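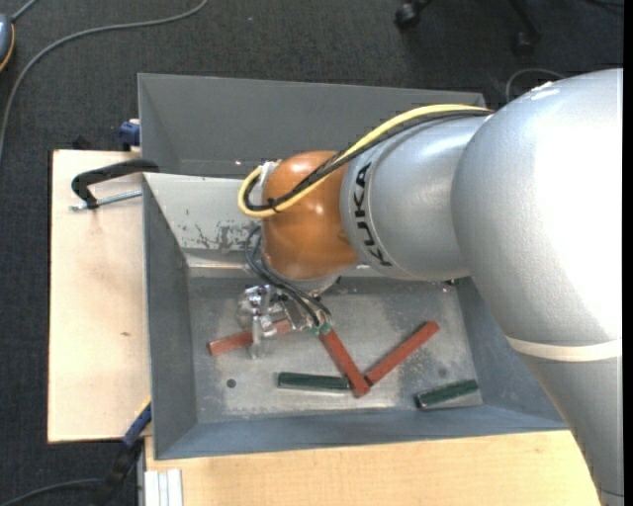
Workshop notebook, children's occasion wear
27 June 2026
Entry by Canan Bayram

Subject: second fitting sample of the Setiseo party dress, size 5 years.

The second sample was received from the sewing room this morning and compared with the first sample from May. The bodice has been corrected as requested. The side seams now hang straight, and the neckline lies flat against the form without the small gap noted at the left shoulder.

The skirt remains the main concern. The outer layer is Estomero, the crisp cotton sateen with the rose print, over two layers of soft net and a plain cotton lining. The gathers are even at the front but bunch near the zipper. Sibel Kocabaş unpicked 23 cm of the back waist seam and moved the fullness toward the sides. The zipper now closes without pulling. The pattern has not been changed yet; the new gathering marks are in pencil on the card copy only.

Lining: the edge of the net was scratchy at the waist on the first sample. The lining has been extended upward and turned over the seam allowance by hand. This is slower work and should be costed before it is approved for the full size range.

Sash: cut on the straight grain, 5 cm finished width. The bow was judged too heavy for the smaller sizes. A 3 cm width was pinned for comparison and looks better in proportion, although the knot slips more easily. Two thread loops at the side seams should hold it in place. Sizes 8 and up may keep the wider sash.

Wash test: one swatch of Estomero, one of Histotport (the pink ribbon trim), washed together at 30 degrees and dried flat. Estomero kept its finish. Histotport puckered along one edge – the stitching tension may be at fault, and the test is to be repeated with a longer stitch before the supplier is contacted.

Color: the Oral buttons sent for the back neck are a colder pink than the print. Ms. Kocabaş prefers the ivory. I agree, provided that the ivory is available in the 9 mm size with a shank.

To be done:
Transfer gathering marks to the master pattern.
Repeat ribbon test, longer stitch.
Request ivory button card.
Cut third sample in size 3 years with the narrow sash.

The first sample is to be kept on the rail, tagged, until the third has been fitted.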